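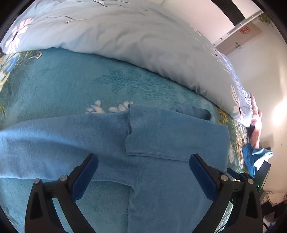
Too much soap in the first soak, according to the dye bench at Skomgate, and I think they've got me there. Their reply to my moan about patchy colour was two lines long and mostly said to rinse until I was bored, then rinse again.

April 7, 2019
So, round two of the onion skin dye! Same wool as last time (the Lozano skeins, undyed), but scoured with half the soap and rinsed until my hands went pruney. Saved up 70 g of skins, which filled the big pan nicely before they'd even gone soft. Simmered, strained through an old tea towel, left to cool.

Alum went in a separate pot for 30 minutes – I forgot to write down the weight last time, so I've put it on the jar lid now. Whoever borrows the Brendetti scales, please put the battery cover back on, it was under the sink.

One skein looks more mustard than gold, and I rather like it. The other has a pale stripe where I tied it too tight. Looser ties next time, figure of eight.
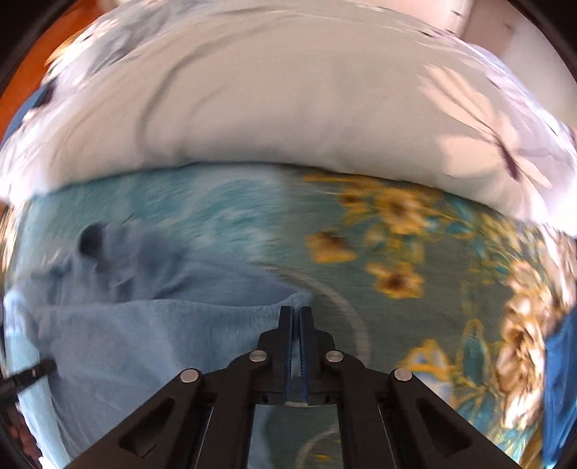
Still to do
Wash both skeins again and check for bleeding
Try a pinch of iron on the stripy one
Ask Tutidance if they want the mustard for their sashes
More skins (red ones if the greengrocer has any)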